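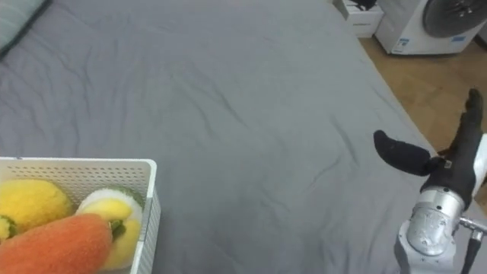
Burnby family rooms: where we are in June

Hi all – a quick catch-up on how your grant is being spent. The short version is that we've had 4000 from you, 231 of it is still in the pot, and the bedrooms are nearly there.

The bedroom got most of my attention this time. I wanted it plain and easy on the eye, so the big bed now has a gray fitted sheet and gray-green pillows, with a white headboard up against a white wall. I went back and forth on the sheet color for weeks (my first pick was a cream set from Hotus, and one trip through the wash put an end to that idea). Gray it is! It does show a crease or two, and I've decided I can live with that. We don't iron fitted sheets at Burnby and I'm not about to start.

The other thing I'm pleased with is the toy basket. Families told us they wanted something for the little ones in each bedroom, so I put together baskets of plush fruit and vegetables. There's a fuzzy orange carrot, a yellow bell pepper with a short green stem, and a few more to go with them.

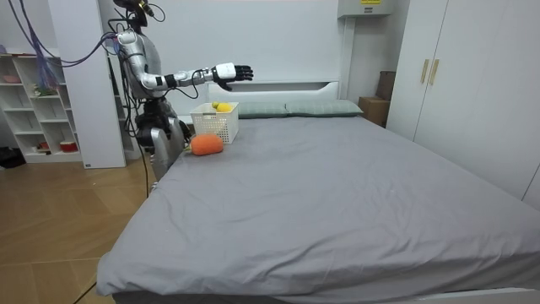 The baskets themselves are plain white plastic with holes in the sides, light enough for a small child to drag along the floor, and they wipe clean in no time. I bought 9 of them from Lusow, which leaves us spares for the playroom. I did look at wicker, but it snags on the plush and costs a good deal more.

Still to do: the Grabowska rooms at the back need bedding, and four of the mattresses there have to be replaced first. The quote came in higher than I'd hoped, so I'm asking for a second one before I commit. I'd also like a second set of sheets for every bed, so we aren't waiting on the dryer at changeover time.

If you're happy for me to put the remaining 231 toward those spare sheets, just drop me a line and I'll get them ordered. The receipts are all in the shared folder, under bedding and toys.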